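Kitchen support log, rental flat, Sindcombe
Ticket: mugs, where they live and why they won't stay there
Status: open, mostly
Opened: April 2026

Reported problem

Guests at the flat put the mugs back in the wrong place. Specifically, the HOME mug is left standing on the worktop, whichever stand has room for it. The owner (me) then moves it, the next guest moves it back, and so on for what feels like 365 days of the year. I am aware that this is a small problem. I have had larger ones and they were easier to fix.

Equipment affected

One wooden mug tree, bought in Radstead. One black rack with a wooden dowel along the top, ordered from Cantero. Assorted mugs of differing character: white ones, an orange one, a blue one, and the white HOME mug with the ribbed lower half and a handle that is more of a rectangle than a loop. Speckled grey worktop, polished, which shows every drip.

First check: is there a free peg?

There is. The tree has had a bare peg on it each time I've looked, pointing off to the left like somebody giving directions, and the mug has been standing in front of it each time too. 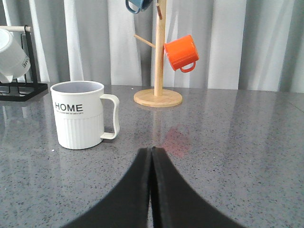

Should every mug in a rental kitchen have a fixed place?
Only the awkward ones need it. Ordinary mugs with round handles will hang on whatever is nearest, and guests sort them out without instructions. Give the heavy or oddly shaped ones a spot of their own and leave the others to fend for themselves.

Second check: the handle

My theory was that the square handle didn't suit the peg. A round handle slides down the peg and settles. A square one has corners, and the mug hangs from whichever corner it fancies. I tried it on the tree over a weekend in which I had nothing better to do, and the results were as follows.

Hung by the top corner: stays put, leans out, looks as though it is about to resign.
Hung by the middle of the straight bar: swings when the cupboard door is shut.
Hung with the ribs facing the pole: knocks against it. A dull sort of clonk, quite loud at breakfast.

None of this is dangerous, but I can see why a person holding a clean mug in one hand and a tea towel in the other would take one look and put it down on the side. 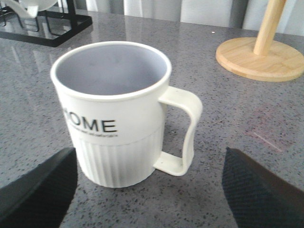

So I stopped blaming the guests, for that week at least, and turned to the weight instead. The kitchen scales said 400 grams, and the scales are old and unkind to everybody, so I give the figure for what it's worth. The tree didn't tip with the mug on it. It did shuffle a little when I pulled the mug off in a hurry. Wiping the worktop under the base helped. So did not being in a hurry.

Third check: the other rack

The Cantero rack takes mugs upside down, which is better for dust and worse for anyone who wants to read what is written on them. The white mugs live there and have never given any trouble. I moved the HOME mug across to join them.

It hung well enough. Then the complaints changed. A guest wrote in the book that there was 'no proper mug', meaning the big white one, which was hanging in plain view with its bottom facing the room. Upside down and from behind, one white mug is much like another. I moved it back to the tree and wrote 'user error' in my notes, then crossed it out on the grounds that the user may well have been me.

I also shifted the whole rack towards the back of the worktop, under the curtain, to see whether people used it more when it wasn't in the way of the kettle. They used it exactly as much as before.

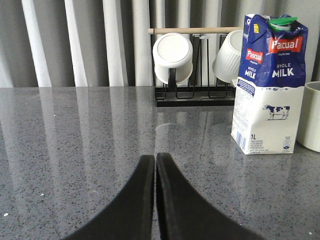
Fourth check: things left in front

I should have started with this one. Mugs get put back where a hand can reach without moving anything first, and breakfast tends to park itself in front of the rack. Milk is the worst offender. A litre carton is just the height to block the lower part of a hanging mug, and once it's out it stays out until someone remembers the fridge.

I have asked for the milk to be put away. The welcome sheet has said so since November, in capitals, between the bin days and the bit about the shower.

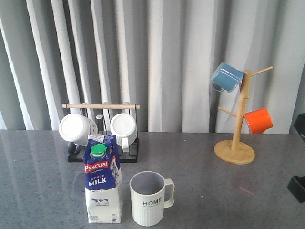 Current workaround

1. The tree stands to the right, with the bare peg turned to face the room.
2. The HOME mug goes on that peg by its top corner. It may lean.
3. White mugs go on the rack, bottoms out.
4. Milk goes in the fridge.
5. If the mug is found standing on the worktop, it has at least been washed, and the matter may be left until changeover.

Still to do

Ask the shop in Radstead whether they do a tree with longer pegs. They had one from Mavuvstead in the window, priced at 60 pounds, which is a lot to pay to get one mug off a worktop. I would go to 50.

Questions about the flat: use the form on the bookings page | © Sindcombe Kitchen Log | Back to top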